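Some notes on the demonstration set we are building for the Kaijage policy. Tabletop pick and place, hand-held grippers, no arm in the loop during collection. Thread.

The target is 3540 accepted episodes. An episode is one instruction, one start layout, one end layout. Anything with a tracking dropout longer than 4 frames is rejected at ingest and does not count toward the total.

We started with a target of 2000. The first training run on 1000 episodes told us the number was less of a problem than the spread. Cup always upright, bottle always on the same side of the table. The policy learned the table.

So the layouts now come from a script. Herkov draws the object poses, the operator sets them by hand, and the draw is stored with the episode. Tolerance is loose on purpose - a cup a few centimeters off its mark is still a useful cup.

Objects are cheap household things: cups, spray bottles, a few odd plastic shapes. Color matters less than I expected. Rim thickness matters more, especially with curved fingers.

Both hands record, always. Even when the instruction needs only one hand, the idle gripper stays on and its stream is kept. Early on we dropped the idle stream to save disk and then had to redo every handover task.

Grippers and small cups, two views from the collection floor: 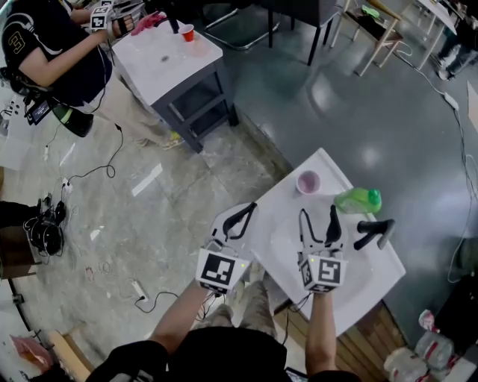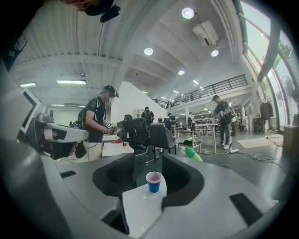

Kimie Onishi replied to ask whether people get too good at this, since a practiced operator stops making the small corrections a policy needs to see. Yes, to a degree. Episode length drops over the first hours of practice and then goes flat, and the flat part has very few regrasps in it.

What we do about that: a share of the draws start from a bad state. Bottle lying down, cup close to the table edge, fingers already off center. The operator recovers and carries on. Those episodes get their own tag in Danen so they can be weighted separately.

A slow recovery is kept. A dropped object is kept too, provided the operator picks it up within the same episode. The only thing cut by hand is talking to a neighbor with the grippers parked in mid-air, which inflates the idle frames.

Clock sync is still the weakest part. Left and right streams drift apart over a long session. Jultine realigns them afterward from a tap gesture at the start and end of each take. It works, but a missed tap costs the whole take, and taps get missed in the late afternoon.

Next training run is in December, on whatever has cleared ingest by then. I will post the success rates per object, with the recovery episodes in and with them out.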